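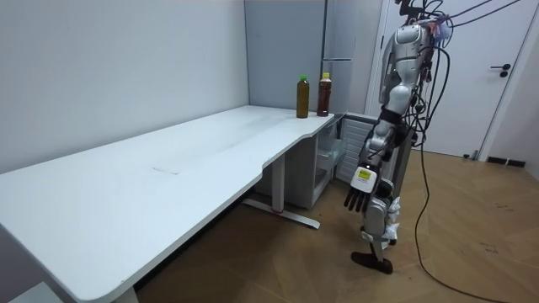
Shared Desks: What Changes in November

Beginning in November, the shared desk arrangements that have been in place on the second floor of the Rostia building will extend to the remaining floors of Rostia and to the whole of the Drakent annex. When the work is finished, 248 height-adjustable desks will be open to booking by any member of staff, on any working day, through the Zanisov facilities portal.

The decision follows a trial that ran through the spring and summer. During that period 3,038 bookings were recorded on the second floor alone. Most were for a full day. Demand was heaviest in the middle of the week, and on several Thursdays every desk was taken before nine in the morning. Fridays remained quiet, and colleagues with some freedom in their schedules may wish to keep this in mind.

Staff who hold an assigned desk under a medical or accessibility agreement are not affected. Those agreements carry over without any new paperwork, and the desks concerned will not appear in the booking system.

How booking will work

Desks may be reserved up to 12 working days ahead. A booking may cover a morning, an afternoon or the full day. Teams that need to sit together may ask their department coordinator to place a group booking, which can cover as many as eight desks on one floor.

A desk that has not been claimed by 10:00 a.m. will be released to others. During the trial this limit was set at 9:30, and a good number of comments pointed out that it was unfair to colleagues who bring children to school or who travel in on the later train. The limit was moved in June and will stay where it is. Anyone delayed beyond that time can hold the desk by replying to the reminder message.

Canceled bookings return to the system at once. There is no penalty for canceling, but we do ask that it be done as soon as plans change. Repeated unclaimed bookings will be raised with the line manager in the first instance.

Using the desks

The desks are raised and lowered with the control under the front edge. The height is not stored from one user to the next, so each person should set it at the start of the day. With the arms relaxed and the elbows bent, the forearms should rest level with the top of the desk. Screens should then be brought to a height at which the eyes meet the upper third of the display.

The occupational health office recommends changing between sitting and standing during the day, in whatever pattern is comfortable. Long periods of standing bring problems of their own, chiefly for the feet and lower back, and staff who are new to it should begin with short spells. Individual assessments are available on request and take half an hour. The current waiting time is two weeks.

Before moving a desk up or down, please check that cables have enough slack and that no chair, bag or drawer unit is under the top. Most of the repairs carried out over the summer were to cables that had been pulled from their sockets. A desk that stops partway should be left alone and reported.

Clearing at the end of the day

Each desk is to be left clear for the next user. Papers, cups, bottles and personal items should be taken away or placed in a locker. Lockers have been installed beside the stairs on every floor of Rostia and will be in place at Drakent by the time booking opens there. They are issued for the day only, with the exception of the lower row, which may be kept for a full week.

Items left out overnight will be collected by the evening staff and held at the Rostia reception desk for one month. Confidential papers will be passed to the records office and the owner notified.

Cleaning wipes are kept at the end of each row. Harsh products, including those sold for kitchens, should not be used on the desktops. Light marks can generally be removed with a damp cloth. Deeper scratches should be reported so that the top can be inspected at the next quarterly round.
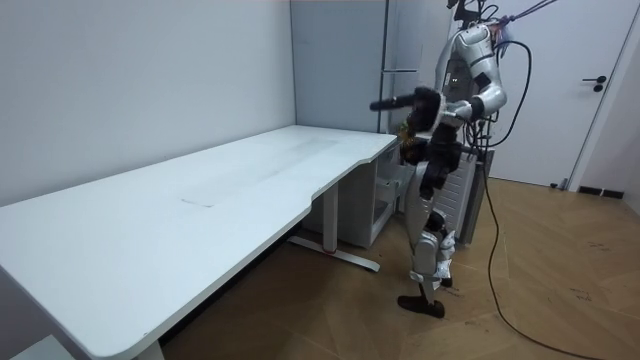
At one of the long white desks.

The existing furniture

The fixed-height desks now at Drakent will be removed floor by floor, starting at the top. Removal will be handled by Panyasiri, the contractor that carried out the same work at Rostia, and will take place outside normal hours. Affected teams will be told at least five working days beforehand which evening their floor is to be cleared. Crates will be supplied.

Of the furniture taken out at Rostia, a large part was in good condition and has been passed to schools and community centers in the district. The same will be done at Drakent. In total, the program is expected to find a second use for 1,000 desks, chairs and storage units by its end. Pieces that are beyond repair will be broken down and the steel and wood sent for recycling.

Staff who would like to buy a chair or a storage unit for use at home may do so at the sale planned for the week after the final clearance. Prices will be posted on the facilities portal. Desks will not be included in the sale, as all of them have already been promised.

Noise and telephone calls

The most frequent complaint during the trial concerned telephone and video calls. We have taken this seriously. Two small rooms on each floor of Rostia are now set aside for calls and cannot be reserved for meetings, and the east end of every floor has been marked as a quiet area – calls should not be taken there at any time. At Drakent the quiet area will be the library side of the building.

Headsets are available on loan from the service counter for those whose own equipment is away for repair.

Questions and comments

Open sessions will be held in the Rostia dining room on each Thursday in November, from 12:30 p.m. There is no need to register. Colleagues based at Drakent who cannot attend may send their questions in advance, and the answers will be posted with the notes of each session.

The program is led by Morena Galli, head of Workplace Services at Zanisov. Comments on the arrangements, including requests for changes to the floor plans, should be sent to her office through the portal under the heading "Shared Desks." Plans for Drakent remain open for comment until the end of the month. A review of the first half year of booking will appear in the spring newsletter.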